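Home | Fiction | Essays | Archive | Submissions

The Flindthorpe Determination
By Vasylyna Skoryk
June

The Office of Household Settlements at Estulport opened the matter of the late Lev Pavliuk at nine in the morning. The estate consisted of one house in Flindthorpe, 310 books and a debt to the Nustholm ferry. There were two heirs. Under the rules of the Office, heirs who had not spoken to each other in two years were required to sit at one table until the inventory had been read aloud in full.

Severyn Hrytsenko arrived first and took the chair by the window. Marius Surdu arrived at ten past nine and asked that the window be closed. The request was entered in the record.

The registrar, Bakari Biwott, began with the kitchen. He read the pans, the linens and the clock. Neither heir raised a claim. When he reached the letters, which the deceased had written each Sunday and never mailed, both men asked for a recess – the first point on which they had agreed. 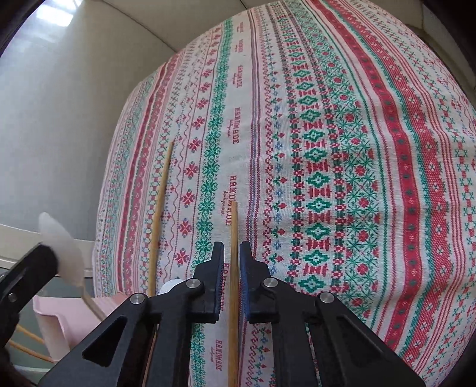
Marius Surdu said that he did not want the letters divided, and that if the Office meant to sort them by addressee, he would withdraw from the whole estate, house included.

The registrar explained that letters could be held in common. The form for this had last been used 80 years before, and the clerk was sent down to the basement to find one. During her absence Hrytsenko opened the window a little. Surdu let it stay open.

The form came back at noon. It had a space for each signature and a line for the place where the papers would be kept. Hrytsenko wrote "Flindthorpe" and passed the pen across.

"Who will read them first?" Surdu asked.

The registrar replied that the form was silent on the question, and went on to the books.

Contact the editors | Copyright held by the author | Back to top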